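Karnberg 双腕ピッキングセル 機材計画メモ(README)

版:第2版
更新日:2020年7月15日
対象読者:購買担当、セル立ち上げ担当、データ収集の運用担当 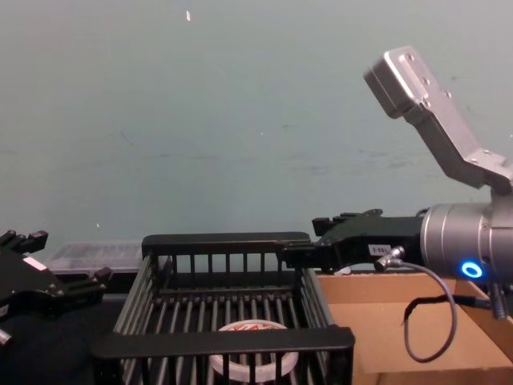

本リポジトリは、Karnberg セルの増設に必要な機材の一覧、見積依頼の単位、発注順序をまとめたものである。制御ソフトウェアと学習コードは含まない。収集済みデータの仕様は別リポジトリ Skendano の README を参照のこと。

1. 範囲

計画の対象は双腕セルの増設分と、既設セルの消耗品補充である。作業は小型の容器、かご、段ボール箱、トレイを用いた卓上の物品移動に限る。可搬重量がグリッパ込みで腕の定格の半分を超える作業は、今年度の計画に入れていない。移動台車、コンベヤ、安全柵の更新も対象外とする。

2. ファイル構成

bom/arms.csv 腕本体、制御箱、ティーチング端末
bom/grippers.csv 平行グリッパ、指先部品、ケーブル
bom/mounts.csv 金具、ボルト、架台
bom/objects.csv 作業対象物と容器類
quotes/ 見積書の要約(原本は購買の共有フォルダ)
schedule.csv 発注、納品、検収の予定

CSV の文字コードは UTF-8、区切りはカンマ。金額は税抜、円単位の整数で記入する。外貨建ての見積は、受領日の社内レートで換算した値を price_jpy に、原通貨の値を price_orig に入れる。

3. 主な列の定義

item_id:品目の識別子。廃番になっても再利用しない。
qty_new:増設分の数量。
qty_spare:予備の数量。増設分に含めない。
lead_weeks:見積書記載の納期(週)。口頭の回答は空欄とし、note に記す。
status:draft、quoted、approved、ordered、received のいずれか。
owner_group:検収を行う班。個人名は書かない。

4. 数量の前提

増設は双腕セル2台分とする。腕とグリッパは左右同型で調達し、左右専用品は認めない。予備の融通が利かなくなるためである。手首まわりの取付金具は、アルミのL字形を標準とし、図面番号を mounts.csv に記載する。図面のない現物合わせの金具は、次回更新時に置き換える。

グリッパのケーブルは可動部で最も早く劣化する部品として扱う。既設セルの保全記録では、交換の大半がコネクタ根元の断線によるものだった。ケーブルはグリッパ本体と別品目で見積を取り、セルごとに予備を持つ。余長は手首の全可動域で張らない長さとし、たるみが作業対象のかごや箱に触れないことを検収時に確認する。

指先部品は短い標準品を基本とする。縦桟の細いかごでは、指先の幅によって桟の間に入るかどうかが変わる。長い指先への変更は把持姿勢の再調整を伴うので、部品代だけでなく調整工数も見積に含める。

5. 作業対象物と容器

対象物の予算は小さいが、発注漏れがセルの停止に直結する。かご、ふた付き容器、透明トレイ、段ボール箱は objects.csv で個別に管理する。代替品を購入した場合は別の item_id を付ける。外形が近くても、縁の高さや桟の間隔が違えば同一品とみなさない。

段ボール箱は消耗品とし、フラップの折れ癖が目立つものは交換する。年間の使用見込みは約800枚で、納入先の最低ロットに合わせて分割発注する。透明または半透明の品は照明の影響を受けやすいため、調達前に実機のカメラで見え方を試験する。サンプルの提供を受けられない品は候補から外す。

6. 予算区分

A:腕本体と制御箱(固定資産)
B:グリッパと計測機器(固定資産または少額資産)
C:金具、ケーブル、指先部品(消耗品)
D:対象物、容器、段ボール(消耗品)
E:設置、配線、教育(役務)

区分Bは単価により経理上の扱いが変わる。セット見積しかない場合は、内訳の提示を業者に求める。値引きは品目ごとに按分し、総額欄だけで調整しない。区分Eを腕本体の価格に含めた見積は受け付けない。前回の更新では役務が本体価格に混在しており、業者間の比較に手戻りが生じた。

7. 業者の選定

腕本体は Alipour と既存取引先の相見積とする。比較項目は本体価格、納期、保守契約の範囲、修理期間中の代替機の有無である。保守契約は年額と出張費を分けて記入する。金具の加工は Nelurport に依頼しており、既存図面の再製作は見積を省略できる。図面に改訂がある場合は省略できない。

中古の腕本体は稼働2,000時間以下を条件とし、稼働履歴の出力を必ず添付させる。履歴のない個体は、価格にかかわらず対象外とする。中古品の納期は在庫確認日から起算する。

8. 発注順序

腕本体の納期が最も長いため、区分Aを先に承認にかける。取付寸法が確定するまで区分Cの金具は発注しない。ケーブルと指先部品は寸法の影響を受けないので、区分Bと同時に発注してよい。区分Dは設置日の6週間前に発注する。検収は12月までに完了させる。遅延した品目は status を ordered のまま残し、note に新しい納期を追記する。

9. 検収

腕本体は、電源投入、原点確認、全軸の低速動作、非常停止の順に確認する。手首の表示灯の色と状態は、添付のマニュアルと照合して記録する。グリッパは開閉量と把持力を測り、左右の差を記入する。銘板や管理ラベルの文字が読めないものは、本体の製造番号を確認したうえで貼り直す。

双腕での確認は、かごを中央に置き、両腕を同時に近づけた状態で行う。干渉が出た場合は架台の間隔を見直し、金具の追加加工で対処しない。

10. 未決事項

・予備の制御箱をセル間で共用するか、各セルに置くか
・卓面の色を暗色で統一するか。暗色のかごとの識別に影響するため、試験結果を待つ
・旧型グリッパの下取り条件
・保守契約の開始日を納品日とするか検収日とするか

変更は schedule.csv と該当する bom の両方に反映し、片方だけの更新はマージしない。見積書の原本と業者の連絡先は、このリポジトリに置かないこと。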